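Wullum wildlife streaming box – three weeks in

19/01/2021

I bought the Wullum box for one reason, nature docos. My old setup had me hopping between four apps to find anything on whales or wombats, and the Wullum promises the lot in one menu for $202 plus a yearly pass. Worth it? Mostly, yes!

Setting up was easy (plug it in, type a code, go and make a cuppa). The library stood at 3237 titles the night I signed up, and the first thing I watched was Perkwood, a slow and gorgeous series on an old-growth forest and the owls that are running out of places to nest. The colours were lovely and it never once stopped to buffer, even on our ordinary internet.

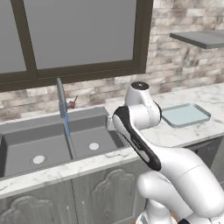

Ours buffers all the time on the river series, wrote Clumis under my first post, and the subtitles run a good two seconds behind the narrator. Fair enough – I went back and tried the river one, and the subtitles do lag. Restarting the box fixed it for an episode, then it drifted again.

The search is my real gripe. Type in "reef" and you get cooking shows before you get coral. The remote is tiny too, and I've lost it down the couch more often than I'd like to admit.

Still, the conservation section is a treat, with plenty of small films I'd never have found on the big services. The Hutsuliak collection alone has 69 shorts, most of them on freshwater species, and I'm working my way through them after tea.
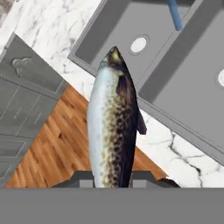 Fish, head up, with the sink behind.

The yearly pass goes up by $50 in February, so if you're keen, grab it before then. I'm keeping mine.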